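Priltham estrena mercadillo de menaje y despensa este martes

Redacción. Tazas, latas, globos terráqueos de corcho. El mercadillo de segunda mano de Priltham abre el martes en el local de Briltidero, junto a la parada de Dristance, y ya hay mesas montadas. Entrada libre, 2 euros la bolsa de tela para quien venga sin nada.

Entre lo primero en colocarse, un globo de corcho con los continentes en negro, sobre su pie metálico, y tres latas en su bandeja de cartón, con letrero en alemán ("Auf den Spuren..."). Delante, una taza blanca que pone MILK MENU.
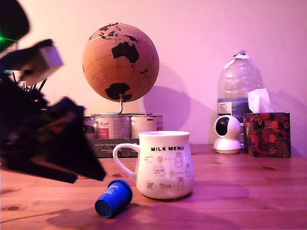

Los precios van de tres a 28 euros, casi todo por debajo de diez. Nada de reservas por telefono, se paga y se lleva. El año pasado la edición de invierno recaudó 1.889 euros, que fueron para arreglar la calefacción de la biblioteca.

La taza ya tiene pretendientes: lleva dibujitos de botellas de leche y bocadillos con sabores, COFFEE MILK y STRAWBERRY MILK entre ellos. Saldrá a 3 euros.

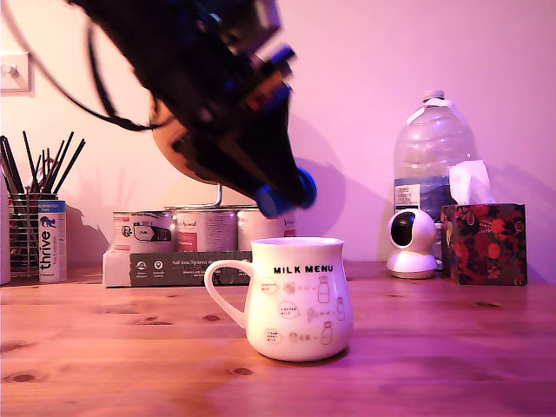

Horario de 10 a 14 y por la tarde desde las cinco. Habrá café y bizcocho a cargo del bar Song. Quien quiera donar vajilla puede dejarla el mismo dia antes de las nueve, limpia y envuelta en papel de periodico. Ropa no se recoge.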